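Forum: Handheld grippers, teleop and data capture
Thread: Right gripper keeps closing on its own mid-episode – SOLVED? (long)

fernside_duy wrote:

Hi all! Long time reader, first big post, and I'm pretty excited about this one even though it ate my week. We run a pair of handheld grippers for tabletop jobs (wiping, moving a book, moving a plant, that kind of thing) and in May the right one started doing something scary. You'd be holding a sponge, squeezing lightly, and the logged jaw width would drop to fully closed and stay there for a bit, then pop back. Your fingers know the jaws are open. The file says they're shut.

When it was only a data problem I was annoyed. Then we replayed one of those episodes on the arm and it clamped down hard on a ceramic pot, because that's what the recording told it to do. The pot broke. Nothing flew anywhere, no hands were near it, the e-stop worked, everybody is fine. But the person on the e-stop was me and I did not enjoy it!

Setup: two Fisel handhelds, marker cubes on both, head camera, jaw width from a magnetic encoder in the handle. Encoder cable goes from the handle down along the arm. Capture software is the Kettunen logger, version from this spring. 1308 episodes in the set so far.

What I've tried:
New firmware on the handle. No change.
Swapped the USB port. No change.
Different operator. Still happens, but less. This should have been my clue.
Recalibrated the jaw zero. No change.
Shouted at it. 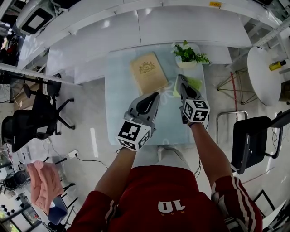 The dropouts cluster when the right arm is reaching far out to the right. Wiping near the middle of the table is clean. As soon as somebody stretches for the far side, we get a drop in maybe one episode out of a handful. The left gripper has never done it once. My money is on the cable, but I'd love to hear from anybody who has been here before I start cutting things open.

Duygu

clamp_and_hope wrote:

Welcome! Great write-up. I would bet lunch on the cable too, but at the strain relief where it goes into the handle and probably not in the middle. Ours did the same thing. When the arm is straight the cable goes tight and pulls the connector a hair sideways. The signal line opens, the input gets pulled low, and low happens to mean closed. So you get a lovely clean "closed" reading that passes every sanity check.

Quick test: plug in, don't touch the jaws, hold the handle in a vise and wiggle the cable in a circle while you watch the live value. If it jumps, there you go.

oldgreasegun wrote:

Cables always get blamed. I'd look at the magnet first. If the magnet in the finger linkage has come loose, it will shift when the handle is tilted, and people tilt the handle when they reach. That would also explain why another operator sees it less (taller, shorter, different wrist angle). I've had two with loose magnets and zero with bad cables.

fernside_duy wrote:

Ooh, I hadn't thought of the magnet. Does a loose magnet give you a hard zero, though? Mine goes to exactly the closed value and sits there. I'd expect a shifted magnet to give me something wrong but wobbly.

oldgreasegun wrote:

Fair question. Mine wobbled. Still worth opening it up, it's four screws.

nazmiye_s wrote:

Can I be the boring one for a minute? I'm more worried about the replay than the cable. A wire will break on every one of these sooner or later. Why was the arm allowed to close at full force because of a single number in a file?

We have three rules at our place and I'd really encourage people to steal them:

1. The jaw force on replay is capped at 20 newtons until an episode has been played once and watched from start to finish.
2. Any jump in jaw width faster than a human hand can move gets the episode kicked out before replay. Not smoothed. Kicked out.
3. No ceramics or glass on a first replay. We use plastic pots with fake plants. They look great!

Nazmiye Sarıgül

clamp_and_hope wrote:

Agree on 1 and 3. On 2 I'd push back a little. If you toss every episode with a jump you throw away a lot of good work. A dropout of a few samples in the middle of a steady hold can be filled in safely. You know what the jaws were doing before and after.

nazmiye_s wrote:

You know what they were doing before and after if it was a steady hold. During a wipe people re-grip all the time, and the sponge squashes so you can't tell a re-grip from a fault by the width alone. I've watched people argue over one plot for an entire afternoon. Recording a fresh wipe takes less time than the argument :)

I do see it differently for long tasks. If an episode is several minutes and the glitch is in a part where the gripper isn't holding anything, sure, fill it and flag it.

benchrat_lou wrote:

Sort of on topic: does the cube tracking look normal during the dropouts? If the pose goes funny at the same moment, it could be the whole handle browning out and the cable is only part of it. We had a long extension cord, a fan and two chargers all on one power strip and the handle board reset whenever the fan kicked on. Took us ages.

fernside_duy wrote:

Good one, Lou! Tracking comes from the camera looking at the markers, so it stays fine even if the handle board dies, which means it can't rule that out. But the handle sends a counter with every sample and the counter never skips or restarts. So the board is alive the entire time and only the width goes bad. I'm moving the fan to another outlet anyway, it's free.

Okay, vise test is happening Friday when I can have the bench. Will report back!

clamp_and_hope wrote:

Popcorn ready.

fernside_duy wrote:

RESULTS! And everybody gets a little bit of credit, which makes me happy.

Wiggle test at the handle end: nothing. I went at it for a good long while. Steady as a rock. Sorry, clamp.

Opened the handle for the magnet: tight, glue looks perfect. Sorry, greasegun.

Then I put the handle back in the vise and just pulled on the cable gently, straight down, the way it gets pulled when your arm is stretched out. Instant hard zero. Let go, comes back. Pull, zero. I may have yelled. So I walked the cable through my fingers and there's a soft spot a bit above where we strap it near the elbow. I slit the jacket and the signal wire was broken clean through, with the ends just touching. When the arm is bent there's slack and they meet. When the arm goes out, they part.

The strap is the culprit, I'm pretty sure. We'd been cinching it tight so the cable wouldn't swing around and get in the camera's view, and every reach bent it in exactly the same place. The left one is strapped looser and most of our tasks have the long reach on the right.

clamp_and_hope wrote:

Right part, wrong end. I'll take it! Half a lunch.

oldgreasegun wrote:

Zero for one on magnets now. Nice find. What cable are you replacing it with? Stock one is pretty stiff.

fernside_duy wrote:

Going with the silicone jacket stuff from Clunico, it's super floppy and I love it already. I've left a loop of slack at the elbow, and the strap is a loose fabric sleeve now so the cable can slide. First batch of 400 reaches to the far side of the table, all on the new cable, and not one dropout. So happy!!

I also added a pull test to the start of every session. Handle on the table, jaws propped open with a foam block, arm's length tug on the cable, watch the number. Takes hardly any time.

nazmiye_s wrote:

Lovely work, and the pull test is going on our sheet too. What did you decide about the replay side?

fernside_duy wrote:

You won me over on the force cap and the plastic pot. I also asked the folks on the Fernedholm fork of the logger if an open line could read as an error value and not as closed, and someone there already had a patch half done. With a pull-up on the line, a broken wire now reads way past fully open, which no real jaw can do, and the replay script refuses to start if it sees one. That's the bit I'm most excited about, because it covers the next broken wire as well.

On tossing or filling, I went in between. Anything with contact during the dropout is out. Free-space ones are filled and flagged.

clamp_and_hope wrote:

See, that's what I said.

nazmiye_s wrote:

It's what I said too, in my second post!

benchrat_lou wrote:

Careful with the pull-up if your handle board is the older revision. The input on those isn't happy above its supply and the first boot after a hot plug can latch it. Unplug, wait, plug back in and it's fine, but you'll think you broke it.

fernside_duy wrote:

Thanks Lou, just checked and ours is the newer one. Adding your note to the first post for anybody with the old board.

Still open: I have older episodes from before I noticed any of this, and I'm writing a little script to look for hard zeros with the right hand far from the body. If anyone has done that already and wants to share, please do. Otherwise I'll post mine when it's less ugly.

benchrat_lou wrote:

I've got something close. It only looks at width, no pose, but you could bolt that on. Sending it over tonight.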